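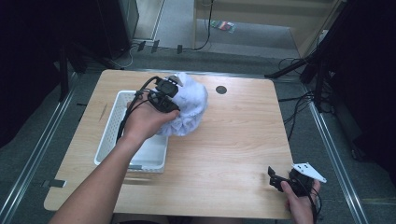
A white basket and a fluffy white cloth on a light wooden table.

Estell opens its first laundry cafe in Grasville

GRASVILLE, 31 Jul 2025 — I've been writing these announcements for other people for years, so forgive me if I get a bit giddy with my own! My name is Selma Golob, and together with my business partner Bujar Vidmar I'm opening Estell, a laundry cafe on the old market street in Grasville. Doors open at 8 a.m. on August 12, and the first wash is on us all day.

We signed the lease in April and got the keys to a former shoe store with 1,078 square feet of floor, terrible wallpaper and the best front window in town. Bujar wanted more dryers, I wanted more chairs, and we argued over it for most of the spring (he got his dryers, I got a very long bench). There are 12 washers along the back wall, two of them big enough for a king-size comforter, and a coffee counter up front run by Cleiton Vasconcelos, who used to bake at Kos and is bringing his cheese rolls with him.

If you'd like to skip the whole thing and go home, we do wash and fold too. Drop your bag off before 10 a.m. and it's ready by closing. Towels, sheets, baby blankets, the fuzzy bathrobe you're scared to put in your own machine — bring them in. We use an unscented detergent unless you ask for the lavender.

"I live upstairs from a laundry room that has been broken since winter, so I've been knocking on their window every week to ask when they open," said Dragica Tomić, our neighbor and the first name on our sign-up sheet.

Members pay $33 a month for four loads and a coffee with each one. We've set aside $3,000 worth of free washes for the coming school year, and families can pick up the cards at the counter. You don't need to fill in a form.

Estell will be open every day from 8 a.m. to 9 p.m., last wash at 7:30. Parking is behind the building, and the entrance there has a ramp.

For interviews or a look around before we open, please contact Milovan Omerović, press contact for Estell, Grasville.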